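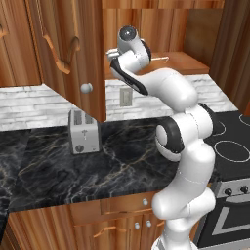 Isthorpe Home Forum > Kitchens > Cabinet doors dropping on concealed hinges

mortice_gauge
Wednesday, August 28, 2019

Wall cabinet doors, solid wood, vertical grain. Fitted in March. Two of them have dropped at the handle side and now catch the neighbouring door when closing. Hinges are Cullano clip-on, 2 per door. I have turned the side adjustment screw on the top hinge as far as it will go and gained almost nothing. Do I replace the hinges or move the plates?

Rosine Le Goff
Neither yet. Check the plate screws first. If the plate has pulled even slightly out of the side panel, the side adjustment is useless because the whole hinge is leaning. Open the door, lift the handle edge and watch the plate. Any movement there is your fault found.

mortice_gauge
Plate on the top hinge moves. Bottom one is solid.

Rosine Le Goff
Then the screw holes have gone. Take the door off, drill out the holes, glue in dowel, let it cure overnight, pilot and refit. Return all the adjusters to mid position before you hang it again.

plinth88
Dowel is overkill. Longer screws will do it.

Rosine Le Goff
Longer screws in a standard side panel come out through the other face. I have repaired several of those as well.

plinth88
Depends on the panel. Mine are thick enough. Five years and no movement.

Farzana K
Both of you are treating the symptom. What do the doors weigh? Two hinges is marginal for solid wood at any height. The Akpalu fitting sheet has a chart of door height against weight, and a heavy door moves up a row. I would add a third hinge, placed nearer the top than the middle, as the top one takes the pull.

mortice_gauge
Bathroom scales say 5 kg for the larger one. Not sure I trust them at that weight.

Farzana K
Weigh yourself with and without it and subtract. It will be near enough for the chart.

tallunit
Does a third hinge need a new cup hole in the door? I have the same problem and no pillar drill.

Farzana K
Yes. A hand drill in a clamp-on jig is fine. Set the depth stop on scrap first. Going through the face of a solid door is an expensive mistake.

plinth88
Or buy the Custeo face-fix type, no cup needed.

Rosine Le Goff
Those have very little adjustment. I would not put them on a door that has already dropped.

plinth88
We disagree, then. They are fine if you hang the door square.

mortice_gauge
Update. Dowelled the top plate as Rosine described and reset everything to mid position. Gap is even along the full height and the door no longer catches. I have ordered extra hinges for both doors and will fit them when the jig arrives. Second door still to do.

tallunit
Which dowel size did you use?

mortice_gauge
8 mm beech, cut flush with a chisel.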